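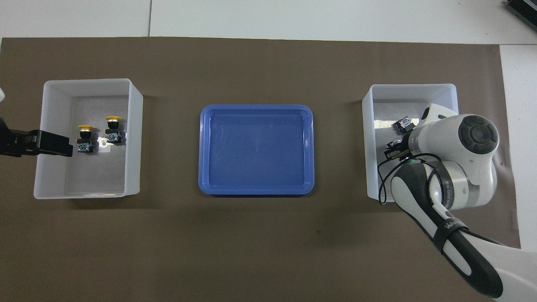

Hammad Farooqui wrote in after the February show to ask how we get our third-down numbers, and whether a person could do the same at home with a TV and a spreadsheet. He had tried it for two games, fell behind in the second quarter both times and gave up.

Yes, a person can do it at home. It's how all the numbers on the Waltutico show are made. The steps are below, in the order we do them.

## What you need

- A recording of the game. Live is possible but you will miss things.
- The official play-by-play, which gets posted after the final whistle.
- A spreadsheet. We use Luteo. Any of them will do if you can freeze the top row and filter a column.
- A remote or keyboard with a skip-back button you can find without looking.

## Step 1: Set up the sheet before kickoff

One row per play. Don't try one row per drive, it falls apart as soon as you want to look at anything smaller. These are our columns, left to right:

| Column | What goes in it |
|---|---|
| Qtr | 1 to 4, or 5 for overtime |
| Clock | Time at the snap |
| Poss | Team with the ball |
| Down | 1 to 4, blank on kickoffs and tries |
| Dist | Yards to go, G for goal to go |
| Spot | Own or Opp, plus yard line |
| Pers | Personnel, two digits |
| Gun | Y or N |
| Rush | Number of pass rushers |
| Type | R, P, S (sack), K, X (penalty, no play) |
| Yds | Gain or loss |
| Note | Anything else |

Personnel is written the usual way. The first digit is running backs and the second is tight ends, so 11 is one back and one tight end, with three receivers making up the rest. 12 is one back and two tight ends. If an extra lineman reports as eligible, write it in the note and leave the digits alone.

Format the Pers column as text. Otherwise 01 turns into 1 and you get to find all of them later.

## Step 2: Fill in the easy columns first

Don't chart from the TV yet. Open the play-by-play and fill in everything from Qtr through Spot, then Type and Yds. In Luteo you can paste the whole thing in and split it by commas, then fix what came out wrong. Typing it by hand is slower but you make fewer mistakes with penalties.

This is where Hammad went wrong, by his own account. He was typing the clock and the down while the next play was starting. If those are already in the sheet, you only have three columns left to watch for.

## Step 3: First pass, offense

Play the recording and stop just before each snap. Put in Pers and Gun. Then skip to the next play without watching the result. You already have the result.

The broadcast sometimes comes back late from a replay and you don't see the huddle or the formation. Use the end of the play. Count the receivers as they come back, or look for the tight end's number. If you still can't tell, put a question mark. A question mark is better than a guess, and you can filter them out.

Allow 30 minutes for each quarter on this pass. It gets faster once you know the numbers on the jerseys. We keep a roster printed out next to the keyboard for the other team.

## Step 4: Second pass, pass rushers

Go back to the start and filter the sheet to P and S only. For each one, count the defenders who rush in the first two seconds. A linebacker who waits, sees the back stay in to block and then comes forward is not a rusher for our purposes. Some people count him. Pick one way and keep it all season.

Screens are a problem because the line lets everybody through. We count them the same as any other pass and write "scr" in the note.

Quarterback scrambles are listed as runs in the play-by-play. Write "scram" in the note and chart the rush anyway - you'll want it when somebody calls in about pressure. Remember to take your filter off to find these.

## Step 5: Check your totals

Add up Yds by team and compare with the box score. They should match once you handle these two things:

1. Sack yards come off team passing but not off the quarterback's passing yards.
2. Kneel-downs count as rushes. If you left them out, your rushing total will be high.

If you are off by exactly five, ten or fifteen, look at the penalties first. The usual cause is a play that was wiped out but still has yards next to it. Change Type to X and clear the yards.

Save a copy with the week number in the name before you do anything else. Luteo keeps old versions but they are a pain to get back.

## Step 6: Get a number you can say on the air

Third down is a good place to begin. Filter Down to 3, then split Dist into short (1 to 3), medium (4 to 6) and long (7 and up). Count the conversions in each and divide.

One game is too few plays for most of this. Over a full season, with preseason and special teams in, our master sheet ends up near 3,000 rows. We don't talk about personnel splits until the offense alone has a few hundred. For anything narrower, such as shotgun runs out of 12 on second down, even 1,000 offensive plays may leave you with a handful.

Say the count along with the percentage. "Four for nine on third and long" is easier to follow by ear than "forty-four percent," and callers can tell how much to trust it.

## Sharing the work

Ayala does the offense pass and I do the rushers. We swap one quarter each week and chart it twice to see where we disagree. It's nearly always tight ends lined up wide. We call those tight ends no matter where they stand.

If you want clips to go with the sheet, Zodine will take the clock column and cut them for you, but check the first few. Ours ran four seconds late until we changed the offset under Settings.

A blank copy of the sheet is on the downloads page. Send corrections to the show address and put "charting" in the subject line.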